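4. What learners do with counters when they can't remember them

4.1 The fallback problem

By the time I had sat through the first batch of recordings I'd more or less given up on my original question. I wanted to know which Japanese counters adult learners get wrong. Well, they get the ones wrong you'd expect them to get wrong, and every textbook writer could have told me so for free. What kept catching my ear was the bit before the mistake. Somebody would start a sentence about pencils, get as far as the number, and then you'd hear them hunting for a way out.

Japanese doesn't let you put a bare number on a noun the way English does. You need a counter, and the counter depends on what you're counting: hon for long thin things, mai for flat ones, hiki for small animals, satsu for books, and on it goes. There are hundreds in the big dictionaries, but I picked 12 that all of my learners had been taught, and I stuck to those. The learners came from evening courses in Jorkard and from the Stelmakh school, which runs a longer program and gets a slightly older crowd. Together they gave me 200 people who were willing to talk into a microphone, and I'm grateful to every one of them (including the man who apologized to the microphone in Japanese each time he got stuck, very politely, and with perfect grammar).

I sorted the escape routes into three piles. The first is the general counter tsu, as in hitotsu, futatsu, mittsu. The second is ko, which learners seem to like because it glues onto the ordinary Chinese-derived numbers and you don't have to remember a second set. The third pile is everything where the counter vanishes altogether, either because the speaker just says the bare number and hopes, or because the whole sentence gets rebuilt with something like takusan, "a lot," so that no number is needed. I found that last trick delightful. It's also a real headache to code, since nothing in the sentence is wrong! You only know the speaker was dodging because of the long pause and the half-started "san... san..." in front of it.

4.2 Where tsu runs out

The trouble with tsu as a lifeboat is that it stops at ten, and even ten is strange, because the word is tō with no tsu on it at all. Beginners mostly don't notice this, because the early chapters never ask them to count that far with it. Then one day they want eleven of something and they say things like "jūichi-tsu," which made my transcription software, Nistik, throw up its hands and write down place names.

Speakers who lean on ko don't hit that wall. You can go on with ko as long as you like. So I had expected the stronger learners to drift from tsu toward ko as the numbers in the tasks got bigger, and for small objects that is how the recordings came out. With people it was another story. Everyone, and I do mean the shakiest beginners too, seemed to feel that you can't count your cousins with ko. They'd rather stop talking. People need hitori, futari and then nin from three up, and even though that little set is irregular at the bottom, it was the one that gave the fewest pauses. My guess is that it's learned as a handful of whole words, very early and very often, usually while ordering a table in a restaurant dialogue.

Animals came out in between. Several learners counted dogs with nin, then laughed at themselves, which at least tells me they were listening. Rabbits I left out of the test altogether. The traditional counter for them is wa, the one for birds, although hiki is common too, and I didn't want to spend a page arguing with myself about what counts as an error.

4.3 The sound changes

If you ask learners what they hate about counters, they don't complain about the categories. They complain about ippon, nihon, sanbon. The h turns into a p or a b depending on the number in front of it, and hiki does the same thing: ippiki, nihiki, sanbiki. I'd taught this from a chart for years and always told my students that once you know one row you know the other.

I don't say that anymore. A learner who produced sanbon without blinking could still say "sanhiki" a few minutes later, and it went the other way as well. Whatever they had stored, it wasn't a tidy rule about h after n. It looked to me like a bag of separate words, some of them well worn and some hardly touched. The forms with three were the most fragile, those with one a good deal safer, and two was hardly ever a problem because nothing happens to it.

The speaking tasks used sets of small objects and picture cards, and the Stelmakh group did theirs at a longer table with a bit more elbow room. Learners also filled in a written test, built in the flashcard program Plotar, so that I could compare what they knew with what came out of their mouths. The written test had 275 items, which is too many. I know that now, and so do they.

Figure 4. Colored blocks on a wooden board.
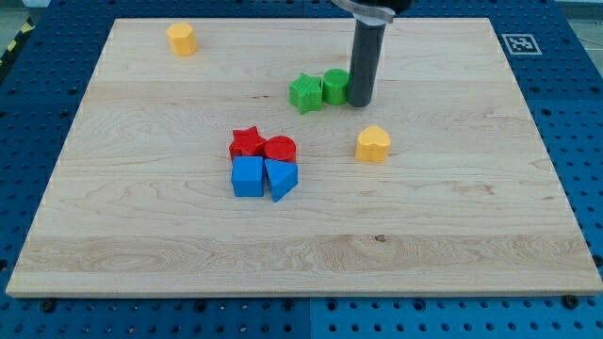
One reader of an earlier draft objected that I was making too much of the gap between writing and speech, and that any learner will do better with a pencil and no clock. The objection went on to say that a pause before sanbon might have nothing to do with sanbon. Maybe the speaker is looking for the noun, or the verb, or is simply tired, and I had no business blaming the counter every time there was silence.

I think the second half of that is fair and it bothered me enough to go back to the recordings. For each pause I checked whether the learner had used the same noun smoothly somewhere else in the same session. If they had, I kept the pause in. If not, out it went. I lost a good chunk of material that way, more from Jorkard than from Stelmakh, and the overall picture got a little fuzzier for books and flat things. For hon and hiki it stayed put. I'm less moved by the first half. Of course people do better on paper – the part that interests me is that they don't do better evenly. The same person could be spotless on the written items for mai and for hon, and then in speech keep mai and lose hon. A clock alone doesn't explain that, because the clock was running for both.

The same reader suggested that I should have treated ko as correct for small things in general, and here I gave in completely. Native speakers use ko very freely in casual talk, and I'd been marking down perfectly ordinary Japanese because my chart had a fancier answer. The scores in this section are the corrected ones. The old ones are still in the talk handout dated 9/2/19, in case anyone has a copy and is wondering why the numbers don't match.

4.4 A second round

I was able to get some of the Stelmakh learners back after seven weeks, once the August break was over. Their course had moved on to other grammar by then and, as far as I could find out from the teachers, counters weren't taught again in between. I had braced myself for a slump. Tsu and ko were as solid as before, and nin was fine. What had slipped was mostly the middle of the sound-change rows, the sanbon and sanbiki forms, and quite a few learners had evened them out to "sanhon" and "sanhiki" with no pause at all. On my pause measure these people look more fluent than they did the first time, which shows you pretty clearly what a pause measure can't do for you when you use it alone.

A few had gone the other way and put b where it didn't belong, giving "nibon" and "gobon." I like these mistakes a lot. Somebody who says "gobon" has noticed that something happens to hon after certain numbers and is trying it out in the wrong spot. I coded them separately from the flat "sanhon" type, and in Section 5 I look at whether the two kinds of speaker had started out with different scores on the Plotar test.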